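Ticket 695 - Bed-making cell, Trilldale linen room
Status: open, monitoring
Logged 18th December

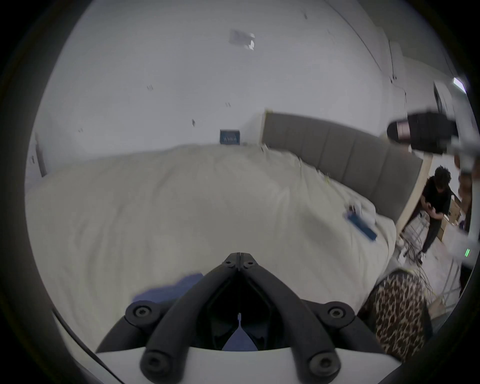 Gripper over the cream duvet, blue cloth at the tip.

Problem: on the Fosunel job list, "pick up small cloth" keeps closing on the duvet as well when the cover is rumpled. Smooth cover, no trouble at all.

Tried so far:
Restarted the job list. No change.
Dropped closing force from 100 to 600 by mistake (wrong box, sorry!), put it back, then went down properly. Better, but it started losing the cloth.
Raised the approach height by 2 mm. Big improvement, and I did a little cheer.

Reply from Stetard support: keep the new height, send us the log if it grabs bedding again.

Note for the day shift: since July the early team has stopped stripping beds by hand and does the checking and folding instead. Backs are happier - mine certainly is - but we now spend the first part of the shift reading error lists, and I'd love that to be in the rota as proper time. Liew site has asked for the same.

Next: try it with the heavier winter duvets. Can't wait to see how it copes.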